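## 4.3 Early-closure faults

The most frequent fault in the Mestness trials was early closure, in which the fingers began to shut before the object lay between them. Figure 3 gives the wrist view with the fingers apart. 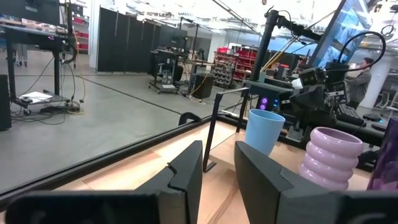
**Figure 3.** Wrist view with the fingers open. The light blue cup stands just beyond the tip of the right finger, with the ribbed lavender vessel to its right.

Felletti objected, on reading a draft of this section, that early closure should be counted as a perception error, as the controller did close on the command it was given. We have kept it as a separate class. The logs show that the depth estimate was within tolerance in most of these cases – the close command was simply issued against a stale pose.

Of 2,576 grasp attempts, 1,414 were made with the original Pomell driver and the remainder with the patched version. The original driver held the last valid pose when a wrist image was dropped and did not mark it as old. If the arm was moving at the time, the fingers could close short of the rim and push a light object over. The force limit did not help, as a plastic cup tips well below the threshold.

The patch rejects any pose older than 4 control cycles and halts the approach. It does not cover drops during the final descent, where the Moschos planner runs without visual feedback. That case remains open, and attempts affected by it are listed separately in Table 5.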